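Robots for Rent, Month by Month

Tuesday, December 15, 2020

First thing you notice about the Dolico kit is the boxes. Three of them, gray foam inside, every slot labeled. Second thing, the weight. Bring a friend. The arm alone took two of us up the stairs and we stopped on the landing.

Dolico comes from Jandham, a small outfit that used to fix packing lines and now rents robots by the month to offices, schools, anybody with a floor and a plug. The pitch is simple. One wheeled base, one arm, one camera on a post, a tablet to run the lot. You pay, it comes, you teach it a job. If you hate it, it goes back. No contract past the first month, and they mean it, I asked twice.

We had ours for 40 days. Long enough to get past the fun part.

Setup is quick. Post first, then base, then the arm, which clicks on with a lever you have to really lean on. The tablet finds everything by itself. Mostly. Ours lost the camera on day one and again on day two, and then never again, no idea why. Support picked up in under 7 minutes both times. Nice people. They read from a script but they read it well.
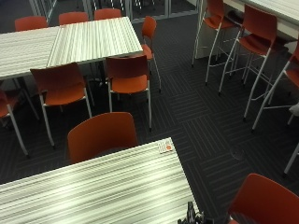
Room mapping is where Dolico earns its money, or should. You clear people out, stand the post where it gets a good view, press Learn and go have coffee. The software then draws a plan and sorts things into fixed, movable and don't-touch. A break area is a mean test for it. Orange chairs with skinny white legs, some tucked in, one turned sideways at the end of a table, tall stools off to the right, and a carpet full of thin lines that change direction from tile to tile. We figured the carpet would wreck it. It didn't. The stools did. The software kept reading the white footrest rings as a low shelf, and the base would roll up, stop, think, back off. Fixed by drawing a box round them on the tablet with a finger. Takes a second. Still, you shouldn't have to.

Chair tucking is the job everyone asks for, so that's what we taught. You show it by hand, guiding the arm, and it copies. Out of 100 tries on carpet it got the chair home on most, bumped a table on a few, and gave up politely on the rest. Giving up is a beep and a blue light. I came to like the beep. Speed is the weak spot. A person does it in one shove, Dolico takes its time lining up, and if you're standing there watching its hard not to just do it yourself.

Wiping tables, better than expected. The pad attachment holds flat, the pressure setting is sensible, and it goes corner to corner without missing strips. It won't wipe around small stuff though. Leave a card on the table and it treats the whole corner as off limits until you move it. Safe, sure. Annoying at closing time.

The main rival is the Borkness cart, which we had back in April. Borkness is faster, louder and a pain to teach, all menus. Shirima makes a cheaper arm with no base, fine if your work comes to you on a bench, no use in a room like ours. For mixed furniture and people who don't want to read a manual, Dolico wins. Not by a mile.

Battery: one shift, no trouble. Noise: a hum, you stop hearing it. App: clean, but the text is tiny and there is no undo in the map editor, so save a copy befor you touch anything. Learned that one the hard way, lost a whole afternoon's map.

Extras add up. The second pad is extra. The soft gripper tips are extra and you want them, the stock ones leave marks on plastic. Delivery is free inside 100 miles of the Jandham depot, past that you call for a quote. Ask for the floor ramp too. It's not on the price list but they have them.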